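The Blue Sheet

Vandana Solanki had the key to the robot club in Burnport for 2 years, and still she was afraid of the competition.

"We need thirty good folds," said Kallio. "We have eleven."

"Then we make more," she answered.

It was January 16, 2018, and outside the snow was falling on the school yard. Kallio wanted to change the program again. Vandana wanted only tea. But she sat down, found line 1374, and made the left arm slower. Her grandmother had folded paper in this way, slowly, as if the paper could feel pain.

"Start," she said.

Kallio pressed the key. Both of them stopped talking. The left gripper reached over the blue paper, and the right one waited close beside it. 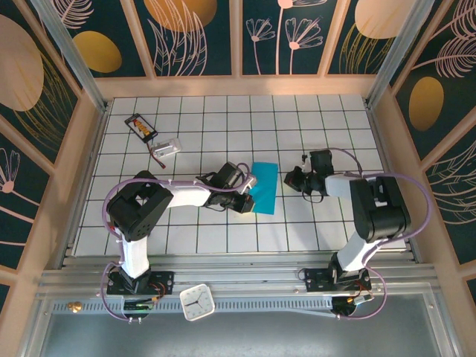 After the Fold

In the evening Vandana walked home by the Himside road. In her pocket was a blue paper with one crooked line across it. Kallio had said it was a bad fold and did not count. She put it on the kitchen window, next to her grandmother's cup, and went to warm the soup.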